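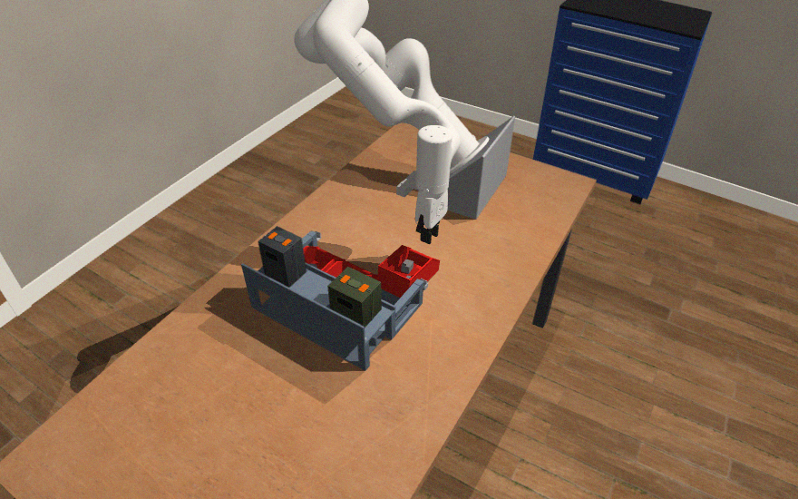
Zamis: a ball-by-ball commentary set from club cricket

Welcome! Zamis is a collection of written commentary from two seasons of the Illetti Cricket League, lined up with the scorebook entry for every delivery. If you love the way people talk about cricket (the groans, the nicknames for fielding positions, the long digressions during a rain delay), there is a lot in here to enjoy.

What's inside

The set covers some 3,000 overs from 20 clubs. Each row is one delivery, with the over, bowler, batter, runs, any extras, how the wicket fell if there was one, and the commentator's text exactly as typed. Players appear as codes. Clubs keep their real names, so you can follow Dabbas through their wonderful run to the final, including the tie at Welik that went to the last ball.

Files

deliveries.csv – one row per ball
matches.csv – ground, toss, result, overs lost to weather
glossary.txt – local terms, with spellings as the scorers use them

The two tables join on match_id. Text is UTF-8, and blank commentary means the commentator skipped that ball, usually a quiet one.

How it was put together

League commentators typed their notes live on a phone or laptop. Albertina Nogueira matched them to the scorebooks over the winter and fixed the over counts by hand wherever a wide had thrown things off. Spelling mistakes are left alone – please keep them if you share a cleaned version, in a separate column!

Known problems

Coverage is better for afternoon starts than for morning ones. Leg byes and byes are mixed up in a few Welik home games. Commentators support their own clubs and it shows, so be careful with anything that measures tone. Second innings text gets shorter as the light goes.

Use

Free for research, teaching and fan projects, with credit to the league. Corrections are very welcome, and the next update is planned for September, once the scorebooks are in.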